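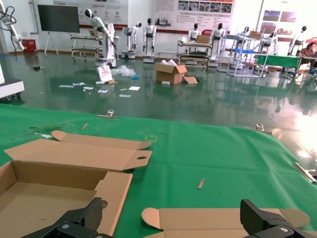
**Tab-lock cartons** are folding boxes cut from a single sheet of corrugated cardboard and closed by tabs pushed into slots, usually without tape or glue. The flat, unfolded sheet is called a *blank*. They are used for mail order, bakery goods and small hardware.

## Construction

A typical blank has a base, a front and rear panel, two side walls and a lid hinged along the rear. Corners on the tabs are often rounded so they slide in without catching. Some blanks also have a small cutout for a finger or a hook.

## Claims about assembly

Makers like to call these cartons "instant." The evidence is thin. Robichaud, a carton supplier, long advertised a folding time of 13 seconds, a figure that seems to come from one experienced packer working with blanks already creased. Karine Lévesque, who timed new packers for a trade newsletter, got an average of 70 seconds and noted that many tabs were bent on the first try. Robichaud dropped the number from its catalog the next September.

## Reuse

The claim that a tab-lock carton can be refolded "indefinitely" is also doubtful. Creases soften, and tabs tend to curl once they have been pulled out of their slots a few times. Grumik, which sells a heavier version, promises 2000 openings -- but its test sheet covers only the lid, and says nothing of the side walls.

## Waste

Cartons without tape are simpler to recycle, and this much is widely accepted. Whether they reduce packing waste overall is less clear. Ginette Kennedy has argued that the savings are often canceled out by the plastic wrap that blanks are shipped in. Her sample was roughly 4000 cartons from a single warehouse, so the result should be read with care.

## See also

- Corrugated fiberboard
- Die cutting
- Mailing box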